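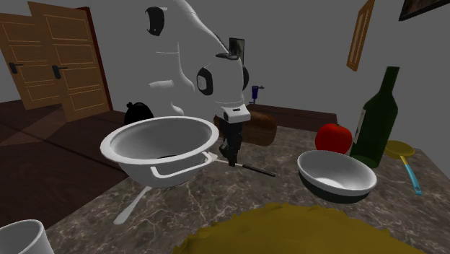 What is a lighthouse cottage?

It's a house built next to a lighthouse for the people who kept the lamp going, and these days lots of them are places where you can stay on holiday.

I stayed in one last October, at a place called Grustthorpe, and I've wanted to tell you about it ever since! The cottage is called Cokmont and it sits right at the top of a cliff, with 305 steps down to the beach (my legs still remember every one of them).

Long ago, keepers lived at Cokmont all year round. Somebody had to be awake all night to look after the light, so they took turns, a bit like a relay race with yawning. Their families lived there too, and the children walked 2 miles to school, even when the wind was trying to blow their hats into the sea.

Then electric lamps and automatic switches came along, and the keepers moved out. The cottages stood empty for a while until a holiday company called Wesus mended the roof and put beds in - 16 of them, including some bunks built into the wall like the ones on a ship. I bagged a top one. 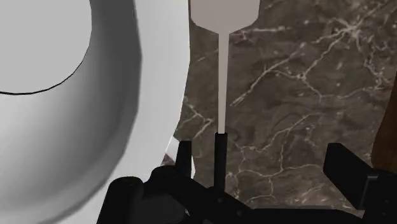
Why are the walls so thick?

Thick walls keep out the wind and the damp, and they help the rooms stay warm in winter.

You really notice it at bedtime. Outside there was a proper gale, and inside I could hear my own book pages turning! The windows are small for the same reason, but mine still looked straight out to sea.

If you ever stay in a lighthouse cottage, pack a torch and a woolly hat. Ask if you can climb the tower as well, as some of them let visitors go up on certain days. And find out whether there's a foghorn. Ours was switched off years ago, but it's still there in the yard, painted red, and big enough to sit in.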